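Ticket 1085 – Parcel contents do not match packing list
Queue: Returns and Repacking, Gurkcombe
Opened by: Joanne Treloar
Priority: Normal
Status: Resolved, pending label reprint
Opened: October 29, 2023

Summary
Small-gift order for the Nunard account failed the weight check at the bench. The list generated by Zornar gives one soft goods bundle, one toy and one flower. The goods supplied for the order include more than that, and the system has no line for several of them.

Environment
Zornar packing module, August release. Bench 3, wood-grain table. Scale limit for this carton type is set to 3000 g. Tolerance is 120 g either way.

Steps to reproduce
1. Open the order in Zornar and print the packing list.
2. Lay the goods out on the table before boxing.
3. Compare against the list line by line.
4. Enter the weight. The check returns "outside tolerance" and the label is held.

Observed
The list treats all pouches as packaging, so none of them gets a line or a weight. The order has two: a white cloth drawstring pouch and a lavender-blue woven one with a purple ribbon tie. The navy zippered case is also missing from the list. I checked the toy and the rose first, as those are the lines that usually carry the wrong code.
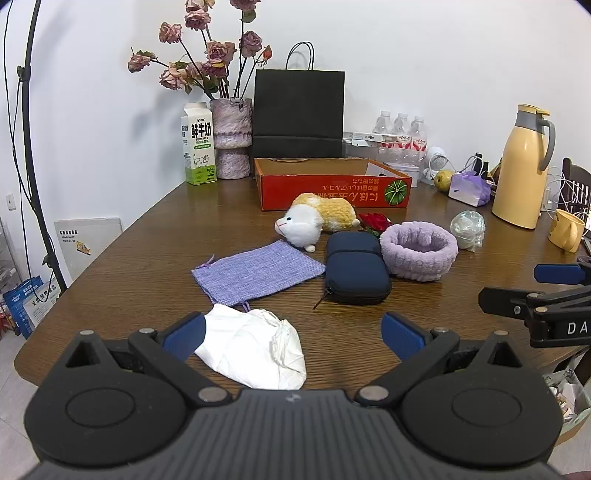 Both codes were correct. The toy is filed under plush, small, and the rose under artificial flowers, single stem. The fluffy purple headband is covered by the soft goods bundle, although the bundle weight in the system is for a flat cotton band and the plush ones are heavier. Changing that weight alone brought the difference down but did not clear the hold.

Expected
Every item that goes to the customer has its own line and its own weight. Packaging lines should be limited to the carton, the filler and the tape.

Work log

Entry 1. Cleared the cached list and reprinted. Same result. Scale zeroed with the 300 g check weight, reading correct. Scale ruled out.

Entry 2. Compared with the previous order on the same account. That one passed, but it had no pouches in it, so the fault would not have shown.

Entry 3. Asked the Bhattacharjee desk, who maintain the item codes, how pouches should be entered. Reply: a pouch sold as an item takes a goods code, a pouch used to wrap another item takes a packaging code. Ours had been loaded in bulk under packaging in August. Requested a change for both.

Entry 4. Codes changed and list regenerated. The pouches and the case now have lines. The headband weight has been corrected on the master record and will apply to all open orders – anyone with a part-packed carton should reprint before sealing.

Entry 5. Carton choice reviewed. Zornar proposes a deep carton for anything containing plush. The soft items will go in a shallow open box if they are placed side by side and not stacked, and the fluffy ones keep their shape better that way. The reused cartons with hand holes are acceptable for internal moves. They are not to go out to customers, particularly if the upper edge is torn.

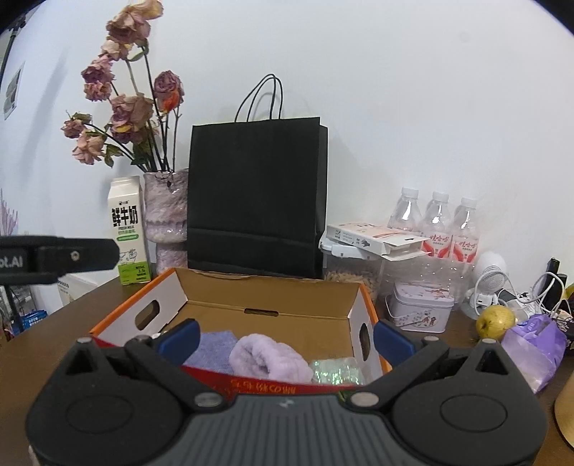

Joanne Treloar

Entry 6. Tested the row layout with blue fabric on the left, the lavender plush in the middle and the shiny iridescent packet on the right. Shallow box is confirmed as suitable for these three. The packet has to stay on top of nothing and under nothing, as the foil type creases and comes back as a complaint. The fabric can be overlapped without harm.

Entry 7. Full order weighed again with the corrected list. Difference is inside tolerance and the hold has cleared. Label printed with the old carton code, so it needs reprinting once the carton rule is updated.

Cause
Pouches loaded under a packaging code, case omitted from the list, plush headband carrying the weight of a cotton one.

Outstanding
Carton rule for plush items still defaults to deep. Change request raised with Zornar support, no reference back yet. Until it is in, override the carton by hand on the second screen and enter "shallow, side by side" in the notes field. The field drops anything after a comma on the printed copy – write it with a slash if the bench needs to read it.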